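Ferngate Robotics Bench
10/15/22

Posting the fault we've been chasing on the two-arm folding cell, in case anyone else runs the same kind of setup.

1/ Short version: the right gripper opens by itself in the middle of a lift. No error on the panel, no alarm. The controller still reports it as closed.

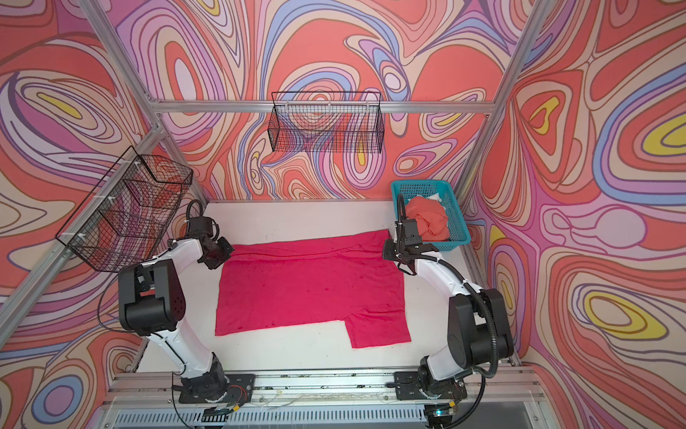 2/ It started in June, right after we moved to the Grorance gripper firmware. Before that we had 1787 cycles logged on this cell with no drops from that side. After the update we got seven in the first 66.

3/ First guess was the cloth. Terry is thick and it bunches up, so we went down to a thin cotton towel. Same fault.

4/ Second guess was the cable along the right arm. We swapped it for a new one from Bermúdez - no change. Swapped the two grippers left to right and the fault stayed on the right. So it isn't the gripper. 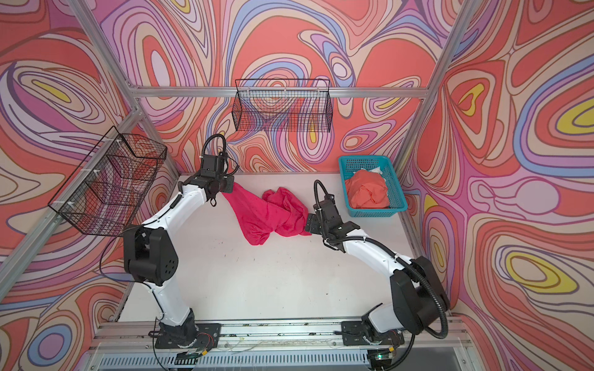 Anisex asked whether the brake test passes with the arm stretched out, or only in the home position. Good question. We had only run it at home. Stretched out, the supply voltage on the right side dips for a moment, and the new firmware treats the dip as a restart. On restart it opens the fingers.

5/ That last part is the safety matter. A gripper that loses power for a moment should stay where it is. A dropped towel is no big deal. A hand near the fingers when they move without a command is.
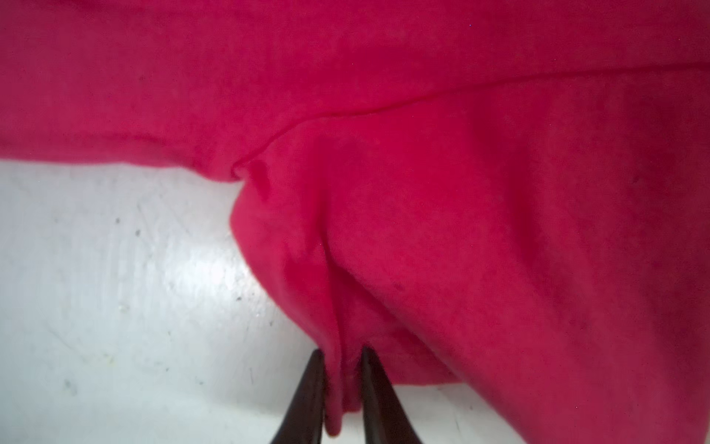

6/ What we changed
- Old firmware back on both arms
- Separate power supply for the right side
- Nobody reaches over the rail unless the stop is pressed in
- Voltage logged on every cycle

7/ 491 cycles since then with no drops. I've sent the logs to Grorance and will add their answer to this thread when I get one.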